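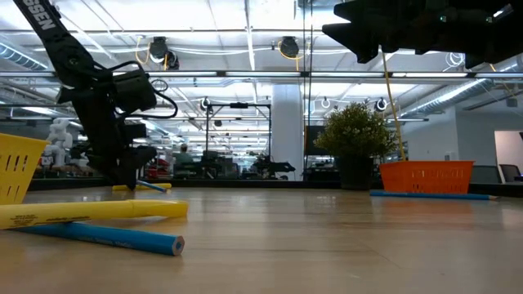 Pencil, marker, highlighter.

February, very late, should be asleep

Two all!! I am still buzzing and my voice is gone. I drank a cup of tea with honey when I got in and it did nothing at all, so tomorrow I'll be whispering at people all day and I don't care.

I want to get this down before it all runs together. Cup replay, Mendstead against Cleltance, under the lights at Pichler Park, and we went through on penalties. I've been going since I was a kid and I don't think I have ever heard the place like that. The announcer read out the crowd as 3864 and everybody cheered the number as if it were a goal. For us that's enormous. On a normal night you can hear the left back cough.

Mei Szabo picked me up straight from work, with her scarf already on and the heat turned up so high that I had to take my coat off at the first light. She had a feeling, she said. Mei has a feeling before every game, but this time she wouldn't say what it was, which made me more nervous than if she'd told me we'd lose by five. We parked behind the tire place and walked in along the creek path, and there was frost on the handrail and you could see the lights from way back, that white glow over the roofs. I love that walk more than I can explain. My stomach was in knots the whole way.

We got our usual spot by the corner flag, home side. The field looked rough down the middle and pretty good on the wings, and I remember thinking that would suit Tavion Whitfield if he got on. He was on the bench, number 7, first time he's been in the squad since he hurt his knee before the summer. When he came out to warm up people stood and clapped him and he sort of ducked his head and pretended to fix his sock.

First half was awful, I'll be fair about it. Cleltance pressed us all over and we kept passing it back to Darnell Okafor, who kept having to kick it into the night. They scored from a corner that we just watched. Their number nine didn't even need to jump. Then ten minutes later Jelle Bakker slipped, right in front of us, right where the grass is thin, and their winger was gone and it was two nothing. Poor Jelle stayed down on his hands and knees for a second. A man behind me said a word I won't write here and then said sorry to Mei, who had just said the same word louder.

Halftime. Soup, because the pies were gone. I was so cold I held the cup against my neck. I texted my brother "it's over" and he wrote back "good, come home." Glad I didn't!

I don't know what Rafferty Haverford said to them in there. He doesn't seem like a shouter, he always looks like someone waiting for a bus. But they came out different. He'd pushed Jelle way up the field, almost as a winger, which seemed crazy after the first half, and he'd switched to three at the back, and suddenly it was Cleltance who couldn't get out. We had chance after chance. Hit the bar. Had one kicked off the line. I was leaning on the rail so hard I have a mark across my arm.

Then Jelle scored. Jelle! He has never scored for us, not once, and he came in at the far post and it went in off his shin, I think, or his thigh, nobody near me could agree and he won't be telling. He ran straight back to the center circle with the ball under his arm and his face completely serious. Mei was hitting me on the shoulder with her rolled-up program.

And then with the clock nearly done, Tavion came on. I need to write this part slowly. He'd touched the ball maybe twice and both times he'd played it safe, and you could tell he was feeling the knee out, you could see him thinking about it. Then Darnell threw one out long, a really beautiful flat throw, and Tavion let it run across him and just went. Down the outside, past one, cut in, past another, and I knew he was going to shoot before he did. Low, near post, in. The noise! I was hugging a total stranger in a green hat. I looked over at the bench and Haverford had sat down and put both hands on top of his head.

Extra time I hardly remember. Everyone was dead on their feet. Cleltance had a header go wide that I was sure was in. I shut my eyes for that one, so I only know it went wide from the groan at the other end.

Penalties were at our end. I can't watch penalties and I also can't not watch them, so I looked between Mei's arm and the rail. Darnell saved their second with his foot, going the wrong way, and their last one went over the bar and into the parking lot, and that was that. People were on the field before the ball came down. I wasn't, I want that noted. I did think about it.

Afterward we hung around by the fence because neither of us could face the car yet. Tavion came past with an ice pack strapped on and a kid asked him if it hurt, and he said, "Everything hurts, it's great." Then he signed the kid's sleeve. Jelle walked by a minute later and got sung at all the way to the door, and he finally smiled.

In the car Mei told me what her feeling had been. She'd thought it would snow.

We talked the entire ride about the draw. I want Satov at home. Mei wants anyone but Satov because she was there for the last one and she says they kick. Away would be fun too if it isn't too far, I have some vacation days to use up and I haven't done a proper away trip since the one with the broken bus heater. Last 16 of the cup! I keep saying it out loud in the kitchen, or croaking it.

Things to remember: pay Mei back for the soup and the parking. Ask at the club shop if they have the scarf in the old blue. Call my brother, first thing, at an hour he'll hate. Thicker socks next time, two pairs.

I played Tavion's goal back on my phone just now with the sound down. Someone filmed it from the other side and it's shaky and half of it is the back of a man's head, and I've watched it over and over. You can just make out our corner at the end, all of us going up together. I think I can see the green hat.

Okay. Bed. Alarm is set and I already hate it.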